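카테고리: 장비 / 돈 쓰는 이야기
2025년 10월 · 글쓴이 주인장

그리퍼 예산안, 네 번째 수정본을 쓰며

예산표라는 건 이상한 물건이다. 처음 만들 때는 칸이 다섯 개였는데 지금은 스물네 줄이고, 그중 절반은 '기타'라는 이름을 달고 있다. 기타 1, 기타 2, 기타(케이블). 내가 만든 표인데 내가 못 읽는다.

손에 드는 그리퍼로 집 안의 자잘한 물건을 상자에 담는 작업을 내년에도 이어 가기로 했고, 그래서 장비를 더 사야 한다. 작업은 대충 이런 모양이다.

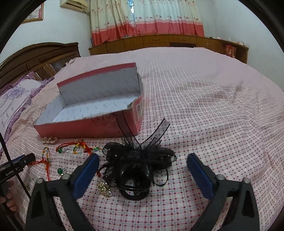
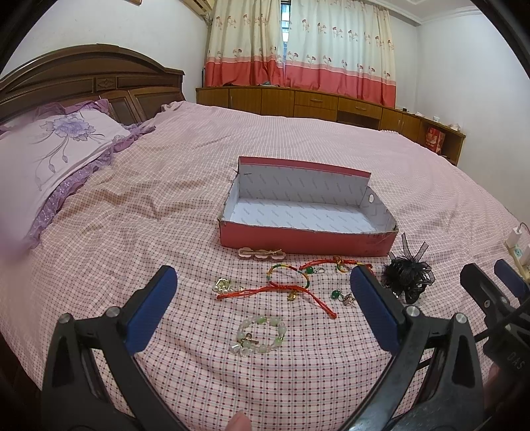
8월에 첫 예산안을 쓸 때 나는 본체 가격만 적었다. 그리퍼 2대, 곱하기 단가, 끝. 그날은 일찍 자기까지 했다. 다음 날 아침에 다시 열어 보니 패드도 없고, 배터리도 없고, 저장 장치도 없고, 물건 값도 없었다. 자동차 견적을 내면서 타이어를 빼먹은 셈인데, 합계가 어찌나 아름답던지 고치기가 싫었다.

견적은 두 군데서 받았다. Floneck은 본체가 싸다. 정말 싸다. 대신 손가락 패드가 별매고, 충전기가 별매고, 손잡이 나사 규격이 자기네 것이라 공구도 별매다. 견적서 두 번째 장부터는 별매라는 단어만 눈에 들어온다. Mühlbauer는 전부 포함이라는데, 포함된 것 중에 내가 평생 쓸 일이 없을 벽걸이 거치대가 있다. 빼 달라고 했더니 빼도 가격은 같다고 했다. 그럼 주세요, 했다. 벽이 있으니까.

본체 두 대에 소모품까지 넣은 합계는 Floneck이 2897유로, Mühlbauer가 그보다 조금 위다. 환율은 견적서를 받은 날 것으로 적어 놓고 그 뒤로는 안 본다. 보면 표를 또 고쳐야 하고, 고치면 파일 이름 뒤에 '최종'이 하나 더 붙는다. 이미 세 개 붙어 있다.

내가 제일 우습게 본 항목은 물건 값이었다. 로봇 쪽 일을 한다고 하면 다들 모터니 센서니 하는 데서 돈이 샐 거라고 생각하는데, 내 경우에는 머리핀에서 샌다. 작은 액세서리는 집기 연습용으로 참 좋다. 얇고, 반짝이고, 늘어지고, 서로 엉킨다. 끈 팔찌는 집게 끝에서 매번 다르게 처지고, 망사 리본은 어디를 잡아야 잡은 건지 나도 모르겠다. 그런데 이런 물건은 잘 망가지고 더 잘 없어진다. 침대 밑으로 한 번 굴러간 귀걸이는 예산상 사망 처리한다. 그래서 '소품 교체비'라는 줄을 새로 만들었는데, 회계 보는 분이 품목란에 '비즈 팔찌 외'라고 적힌 것을 보고 한참 말이 없으셨다.

저장 장치도 그렇다. 영상은 쌓인다. 지난번에 Zundov 외장 디스크를 샀을 때는 이걸로 일 년은 버틴다고 큰소리를 쳤다. 파일을 세어 보니 1363개였고 디스크 막대는 벌써 빨간색이었다. 이번에는 디스크를 두 배로 잡았고, 큰소리는 안 쳤다.

소프트웨어는 Dorico 일정 관리 도구를 그대로 쓰기로 했다. 좋아서 쓰는 건 아니고 자동 결제를 해지하는 메뉴를 아직 못 찾아서다. 찾으면 그 돈으로 패드를 산다.

요즘 생각은 이렇다. 두 대를 한꺼번에 사지 말고 한 대만 먼저 들여서 한 달 써 본다. 손목이 버티는지부터 봐야 한다. 카탈로그에는 무게가 적혀 있지만 그 무게를 점심 먹고 세 시간째 들고 있을 때의 느낌은 안 적혀 있다. 써 보고 괜찮으면 두 번째를 주문하고, 그때 패드도 같이 넉넉히 시킨다. 배송비는 패드 한 쌍을 사나 열 쌍을 사나 같더라. 이걸 패드 한 쌍짜리 택배를 세 번 받고 나서 알았다.

멀티탭도 한 줄 넣었다. 방마다 콘센트 위치가 제각각이라 케이블이 꼭 한 뼘씩 모자란다. 긴 걸로 사면 되는데, 나는 매장에만 가면 짧은 게 더 튼튼해 보인다. 이번에는 길이를 표에 적어 두고 그대로 사기로 했다.

예비비는 합계의 십 퍼센트로 잡았다가, 작년 예비비가 어디로 갔는지 찾아보고 십오로 올렸다. 작년 것은 택배비와 건전지로 갔다. 건전지 쓰는 장비는 하나도 없는데 왜 건전지를 그렇게 샀는지는 영수증을 봐도 모르겠다.

Mühlbauer 쪽 견적은 이달 말까지 유효하다. 거치대 달 벽은 아직 안 골랐다.

태그: 그리퍼, 견적, 예산표, 소모품
문의는 방명록으로 · 무단 전재 금지 · 맨 위로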